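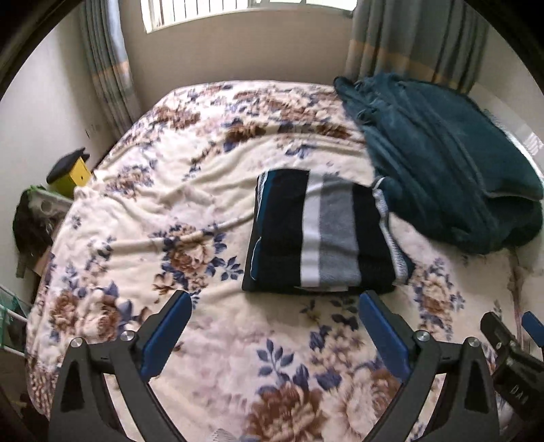
Budget for the fingers before you budget for anything clever. A hand-held gripper is a cheap way to gather demonstrations, but its pads do all the touching, and ours are down as a consumable with their own line in the sheet. Write your tasks out next. A neatly folded striped towel on a flowery blanket is one task; the teal fleece bunched up beside it is quite another, and will eat more hours than you'd like to explain to Pieter Michiels in accounts.

Step 1. Price one full kit, then add 9 spare pairs of pads. Drandton sells them singly, with postage to match their self-esteem.

Step 2. Put 200 aside for bedding and towels. Charity shops will do. Keep the receipts, even for the florals.

Step 3. Allow 53 hours of operator time per room, and pay for all of them.

Step 4. Hold back nearly 2,000 for storage and repairs - mostly repairs.

Send the sheet to Birdie Villanueva by October. She will cut Step 4, so put it in twice.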